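Product notes: Grunico adds a hand-held gripper kit to its rental list
6/4/23

Grunico has put a two-hand gripper kit on its rental list for small automation shops. The kit comes from Bodero and is called the Peline. It went live in May, and we had one in for 11 days to see what a shop would get for its money.

The Peline is a pair of hand-held grippers, one for each hand, with a cable running from each to a small recording box. A person picks up the grippers and does the job the robot is meant to do later. The box logs the finger opening and the motion, and the software turns each run into a file that can be used for training. No robot arm is needed on site while you record. For shops still deciding which arm to buy, that is the main selling point.

Setup

The kit arrives in one hard case. Our first setup took 41 minutes from opening the lid to the first saved run, and most of that went to the software license. The printed guide covers the hardware well and skips the license step completely. Grunico says a one-page insert is on the way. The second setup, in a different room, went much faster.

You supply your own table. The guide asks for a plain, light surface with the cables kept to the outside of the work area. That last point matters more than it sounds. The cables are stiff near the grip, and if they are routed across the middle they get in the way whenever the hands swap sides.

Using it

The grippers are comfortable for short sessions. After a long stretch the wrist gets tired, and we ended up taking a break every 20 runs or so. The trigger travel is even and the fingers close without play. Small, stiff items were easy. Soft packaging was harder, as there is no force feedback and the operator has to judge the squeeze by eye.

We recorded 200 runs in all, split over three tasks: moving a part from tray to tray, opening and closing a box lid, and handling a small basket. The basket took the most practice. A thin handle leaves little room for error, and it is easy to come in too low and push the whole basket along the table. Going in from above with one gripper and steadying the body with the other gave the cleanest recordings.

The software rejects runs where a gripper drops out of tracking. It does this quietly, with a gray mark next to the file name, so check the list before you pack up. We would like a sound or a pop-up there. 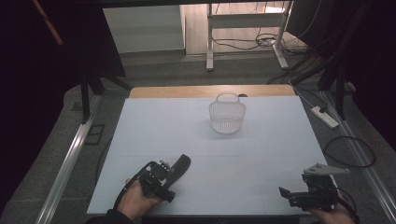 The basket task, with a gripper in each hand.

Files and support

Files export in two formats, and both opened without trouble in Warrier, the planning package many of our readers already run. File names can't be changed before export – a small thing, but it slows down sorting. Support answered our two emails within a day. The phone line is open on weekdays only.

Rental terms

Grunico rents the Peline by the week, with a minimum of 3 weeks. Spare finger sets are extra, and so is the longer cable set. Damage to the fingers is covered, damage to the cables is not. Shops that rent and then buy can put the first rental period toward the price.

Who it suits

A shop with one or two repeat tasks and no arm yet will get the most from it. If you already have an arm and a way to guide it by hand, the gain is smaller. For work with soft goods, ask for a trial first.

Requests for a trial go through the Grunico rental desk. Reader questions on the kit can be sent to the newsletter address before the next issue.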